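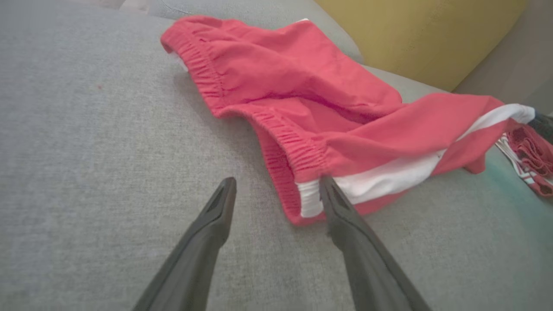 Red shorts on a light gray cushion.

FOR IMMEDIATE RELEASE

Zullport Sky Club Opens June Season, Weather Permitting, Which It Rarely Does

ZULLPORT - The Zullport Sky Club will open its summer observing season this June at the Purba Hill overlook, where members of the public are invited to look at the Moon, several double stars and, going by the club's own records, a good deal of cloud.

The season's main attraction is a 3-night run built around the first-quarter Moon. Gates open at 9 p.m. and telescopes will be pointed at something by 9:30. Admission is free. Parking is also free, though the lot holds 200 cars and was laid out by someone who had apparently met only small ones.

First quarter is a better time for Moon-watching than full, a point the club has been making in its newsletter for years with little effect on attendance at the full Moon. At first quarter the sunlight comes in from the side, and the craters along the line between day and night throw long shadows. At full, the whole disk is lit head-on and looks like a dinner plate.
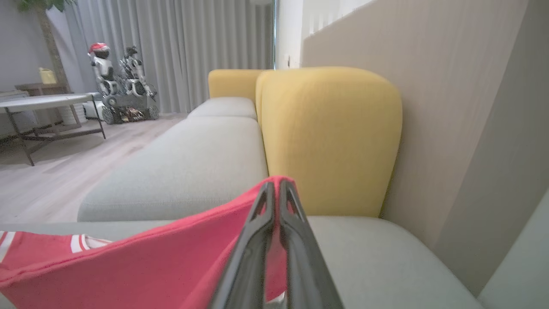
Do I need to bring my own telescope?
The club supplies them, and visitors who own one are welcome to set it up on the lower lawn.

Later in the evening, once the Moon drops toward the west, members will turn to Albireo, a double star in Cygnus that splits into one gold point and one blue in even a modest instrument. Visitors who see two white dots are asked to look again and be polite about it. The Hercules cluster, a ball of old stars that resembles spilled salt, will also be on offer to anyone willing to wait in line.

New this season is the Mumen, a secondhand reflecting telescope named after the street on which the club bought it. It replaces the Suvex, which served for many summers and could be focused by two adults working together. The Mumen needs one. The club raised $600 for its mount through a bake sale, a raffle and a second bake sale to clear what was left from the first.

Guests should bring a jacket, including those who are sure they will not need one. Flashlights should be covered with red cellophane, which protects night vision. Phones should stay in pockets. Green laser pointers will be confiscated and returned at the end of the night with a short talk.

If the sky is overcast, the program moves indoors to the Zullport Grange for a slide show on the summer Milky Way. The slide show is very well rehearsed.
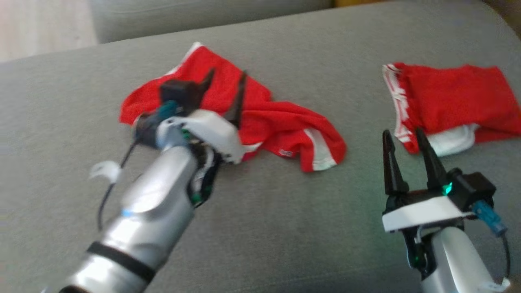

Gray sofa with a crumpled red garment.

A decision on weather will be posted at the Purba Hill gate by 6 p.m. each night. Groups of more than 20 should notify the club ahead of time so that a second stepladder can be found.

About the Zullport Sky Club
The Zullport Sky Club is a nonprofit group of amateur astronomers. Membership is open to anyone, and dues include the newsletter whether or not it is wanted.

###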